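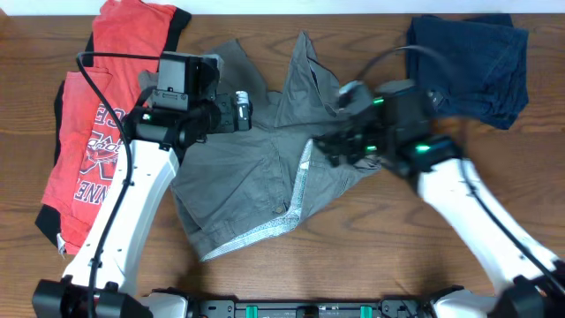
According to Murko, a folding program should be judged by what it does with a shirt it has never met, and every other measure is a matter of convenience. The remark is often repeated in discussions of Flestis, although the developers of the software have never adopted it as a formal test.

Flestis is a software package for the control of two-armed robots that handle clothing and other soft goods. It combines perception, planning and motion control in a single program and is maintained at the Nositz laboratory. The first public version was released on Tuesday, May 1, 2018. A companion tool, Whitfield, is used to replay and label recorded runs.

Background

Most early control software for robot arms assumed that objects keep their shape. A box can be described by its position and the direction it faces, and a plan made before the arm moves will usually still hold when the arm arrives. Cloth does not behave in this way. A crumpled shirt may take up any of a very large number of shapes, much of its surface is hidden, and each touch changes the arrangement. Flestis was written to make short plans and to replace them often.

Structure

The package is divided into 5 modules: camera input, cloth perception, grasp selection, arm planning and the motion controller. They exchange messages through a shared log, so that any module may be stopped and restarted while the others continue to run. The log is also the only record kept of a run, and Whitfield reads it directly.

Perception

The perception module takes images from an overhead or head-mounted camera and from cameras at the wrists. The wider view is used to separate one garment from another and to find large features such as collars and sleeves. On a table holding a red T-shirt with black trim, a crumpled olive-grey button-up shirt and a folded navy garment, the first task is to draw the borders between the three. Printed designs can cause errors at this stage, as a strong edge within a print may be taken for the edge of the cloth.

The close view serves a different purpose. At short range the whole garment is no longer visible, and the module looks instead for hems, seams and the shadows that fall beneath an overhanging layer. A hem is a useful place to grasp, but a line of stitching may equally belong to a seam in the middle of a panel. Flestis gives each candidate line a score and passes the 7 highest to the grasp selection module. 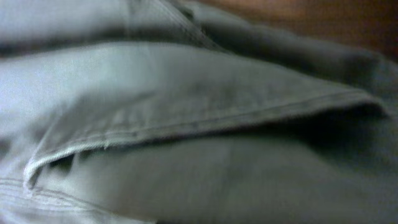 Planning and control

Grasp selection chooses a point for each arm and a direction of approach. The arm planner then finds a path for both arms together, treating each as an obstacle to the other. Where no safe path exists for the pair, one arm is held back and the plan is made in two stages.

The motion controller follows the path and compares the expected position of the gripper with the measured one. If the difference grows too large, or if a new close view changes the scores, the remaining path is dropped and a new one is requested. Early versions finished every path before looking again – a habit that led to many grasps on cloth that had already shifted.

Tooling

Whitfield displays the images, scores and arm positions of a run on one timeline. Labels may be added by hand and exported for training. The test set supplied with it contains 606 recorded runs, and a change to the perception module is accepted only after it has been replayed against all of them. A revised label format was introduced in November, and older logs must be converted before they can be opened.

Limitations

Thin and shiny fabrics remain difficult for the perception module. Buttons and patterned linings are sometimes marked as separate objects, and the planner has no means of joining them to the garment afterwards.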